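Week 5: Where Marble Comes From

Welcome back! Last week we left limestone sitting quietly on the sea floor, and now we get to cook it. Metamorphic rocks are my favorite part of this course, so bring questions and please interrupt me.

Start with what limestone is made of. Most of it is calcite, and much of that calcite began as shells and the skeletons of tiny sea creatures. Bury the rock deep enough, or push hot magma up next to it, and the calcite grains begin to recrystallize. They don't melt! Everything happens in the solid state. Small grains give way to bigger ones, the edges lock together like puzzle pieces, and the fossils blur until you can't pick them out anymore.

The name for this is metamorphism, and there are two settings to know for the quiz.

Contact metamorphism: heat from a nearby body of magma bakes the rock around it. The baked zone is called an aureole, and it can be a few feet wide or more than a mile.

Regional metamorphism: whole mountain belts get squeezed and heated as plates collide. Big areas, long times, and often some spectacular folding.

Pure calcite marble is white. Color comes from whatever else was in the limestone. Clay and iron oxides give pinks, reds and browns, graphite gives gray, and serpentine gives that lovely deep green. Farzana Barua's slides from the Rulterero quarry (on the course page, start at slide 9) show white, gray and green blocks from the same hillside, and I could look at them all day.

Now for veins. A vein is a crack that got filled. Rock breaks, fluid moves through the break, and minerals grow out of the fluid onto the walls. If one vein cuts across another, the one doing the cutting is younger. You met this rule in week 2 with dikes, and it works just as well here.

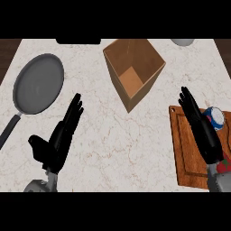
Reading a patterned surface takes practice, and the best habit is to sketch the lines before you try to name anything. Follow one line from end to end, then look for places where lines meet, and only then think about color. Try it on the pale tabletop, even though it's a computer rendering and has no geologic history at all. The long thin brownish vein running diagonally is easy to draw in one stroke, while the darker tangle across the middle of the lower half will slow you down, and that's good training for a real slab.

One warning about the word "marble." In the stone trade it gets used for almost anything that takes a polish, including plenty of ordinary limestone. The acid test won't separate those two, as both fizz. Use your hand lens and look for interlocking crystals.

For Tuesday: read Kinsella and Moncrieff, chapter 9, and bring one page of vein sketches from any stone surface you can find (kitchen counters and bank lobbies are fine). Nuwan Bhattacharjee has the lab open and will lend hand lenses. There are 24, so sign yours out and bring it back!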